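I'd been warned that Baiba Vanags would talk about rules for an hour before she let me near a robot, and she did, and I had a great time. She wrote the bench rules at Somow, a small lab automation shop, and she's now helping three other places write theirs. We sat down at 8 on a Saturday morning with a pot of very strong coffee, because that's when the building is quiet and she can hear herself think.
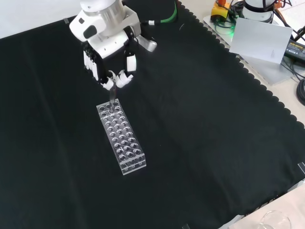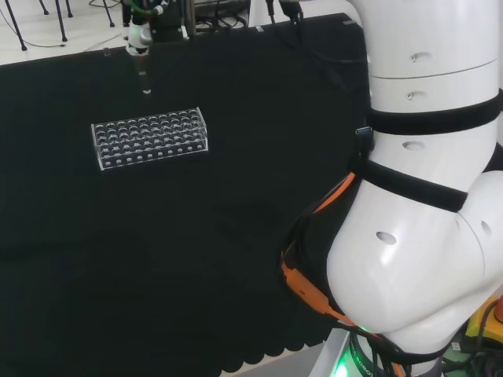 Baiba's rulebook started as one page taped to a cabinet door, and it's still short enough to read standing up. Most of it is about what has to be true before an arm is allowed to move. The one she's proudest of concerns the emergency stop. "It has to be out on the table," she told me, "and every person working there has to have touched it that morning. I don't mean looked at it. Touched it!" The yellow box with the red button, sitting in a nest of cables by the robot base, is what she's talking about. She'd like those cables tidier, by the way. I asked if there was a rule for that and she laughed and said there was a draft.

I wanted to know why glass gets its own section. Plenty of teams practice with plastic tubes and call it a day, and Baiba thinks that's fine for the first week or so. After that she wants the real thing in the fingers. "With plastic you get away with a lousy grip," she said. "You squeeze too hard, nothing happens, and you go home thinking you've solved it." So the rule says plastic until the program has run 53 times in a row without a person stepping in, then glass, with water in it or nothing in it, and only much later anything you'd mind spilling. Where did 53 come from? "Henrik wanted 50 and I wanted more." (Henrik Reuter runs the electrical side, and I gather this is how most of their numbers get picked.)

Then there's the cloth rule, which I'd never have thought of. Clear tubes and clear racks are hard to see, for people and for cameras both, so the book asks for a plain dark surface under anything transparent, flattened and taped so it can't creep. Any fold tall enough to lean a rack gets smoothed out before the run. Baiba admits she's a pain about this one. She once sent Knut Vogler back to redo a table twice before lunch — he's forgiven her, mostly.

We got onto two arms sharing one table, and here she slowed down and picked her words. Her rule is that only one arm may be inside the rack area at a time, and the other one parks. The software at Somow can handle both moving together, and people ask her about it constantly. "I know it can," she said. "I want the person watching to be able to follow it. If I can't tell you which arm is about to move, I shouldn't be running two." She's had pushback from a customer, Poulain, where they'd like the extra speed, and she's open to changing it once somebody shows her a log she believes.

Logs, oh boy. Every drop, bump and stop goes in, with initials, even the boring ones. They're up to 831 entries, and she reads them on the train. Around 300 of those, she says, are the same thing: a tube touching the rim of a hole on the way in. No breakage, no stop, just a touch. A lot of shops wouldn't bother writing that down. Baiba used it to get a rule added about slowing the arm for the last 5 centimeters, and she thinks it's the most useful line in the book.

Did anything get taken out? Yes, a long paragraph on gloves that contradicted itself, and a sign-off sheet that people were filling in at the end of the day from memory. "If they're faking the form, the form is wrong," she said, and poured us both the last of the coffee.

The next version goes to Drokex for comments in July. She's expecting a fight over the parking rule.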